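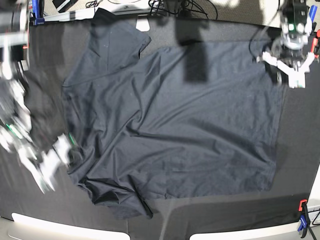 Black T-shirt on the dark gray cloth, one sleeve up, still many wrinkles.

1/ A thread about folding dark clothes, because I have been thinking about it all of July and my family does not want to hear more. My laundry day has become almost completely black and navy. Black is simple to wear, but it is not simple to fold.

2/ The difficulty is seeing. With a white shirt the eye finds each edge immediately. With a black shirt on a dark cloth I look for a sleeve and I find a shadow. On the shirt at the top of the thread the bottom hem is crumpled into a thick roll, and it is easy to take this roll for one more fold of the body. I would open it first, before touching anything else.

3/ My order for a dark T-shirt: find the hem, open it, find the two sleeves, find the neck. Only then I make it flat with the hand, from the middle to the outside. When I begin with the sleeves I always must do them a second time.

4/ If you can't tell front from back, look for the label. On dark clothes a white label is the best friend. It can be seen from the other side of the table, even when the rest is one dark heap. I used to cut the labels out of everything. I have stopped doing it.
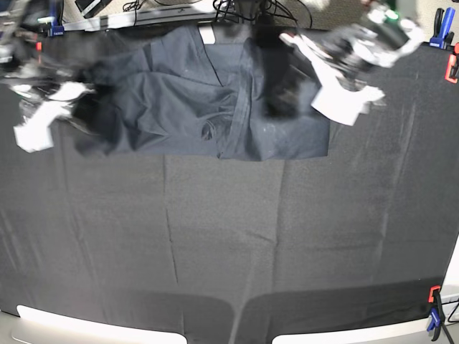
5/ Lint. Small pale specks like the ones on this navy piece show very well on dark fabric, and I prefer to take them off before folding. Otherwise they travel inside with the fold and wait for me there until morning. I use the sticky roller from Brinov, 6 sheets for one load if I am not lazy. My neighbor uses a damp sponge and she says I waste paper.

6/ Somebody asked me about the cloth. Yes, a table with a cloth is better than a bare table, the shirt does not slide away. But the cloth must be without big creases, or you feel them through the shirt and you try to smooth something that is not in the shirt. I lost much time with this before I understood it.
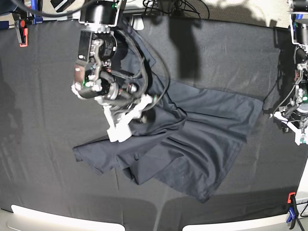 Navy one, pinched near the middle. At the lower right the hem opens like a fan.

7/ Look at the stitching on this hem. I follow it with my finger from one side to the other, and it tells me if the shirt is twisted. If the line of stitches turns over, the shirt is turned over too. For me it works better than looking at the whole shirt.

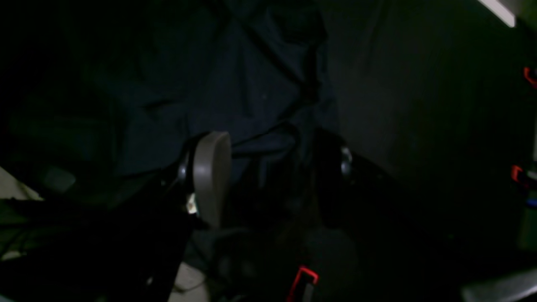
8/ Light matters more than the table, I am sure of it now. I bought two bulbs at Farías, the warm one of 500 lumens and the strong one of 2000, and for dark clothes I keep the strong one, placed a little to the side. In poor light navy and black become the same color. Even there you can see that the folds in the hanging fabric come out as slightly lighter blue lines, and these lines are what I search for. From the side the light draws them much stronger.

9/ For the folding itself I have no secret. Sleeves in, sides to the middle, then in half and in half again. A stack of 8 shirts fits in my drawer if I press a little. Please write me how you keep black and navy separated, I still go out with one sock of each.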